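May, 9:40 p.m.

Parcel task, bench two. Vasanthi lowered the closing force on the left hand from 84 to 67 (controller units) before we started. Torque log is sampled every 2000 ms, too coarse for slip detection. Dorin wants it fixed before the Drandomance round. Episode counter stood at 119 when I took over the notes.

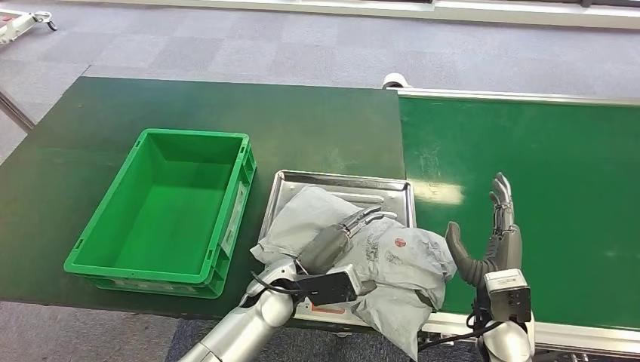
Gray mailer on the steel tray, left hand down, right hand open.

Soft bags remain the weak category. The planner fits a box to the point cloud, and a crumpled bag gives it a different box every cycle. Sebastian suggests freezing the estimate at first contact. I would rather filter it. Left both on the Ruvholm task list.

Woven sack next, same controller branch. 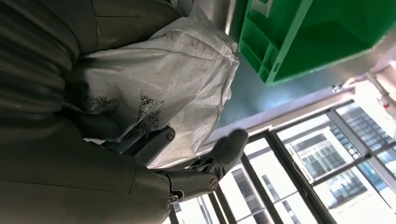 Which grasp estimate goes into the report?
The one stored at first contact, with the filtered one in the appendix if Oana finishes it.

Still to do: rename the log folders, return Consolacion's hex keys.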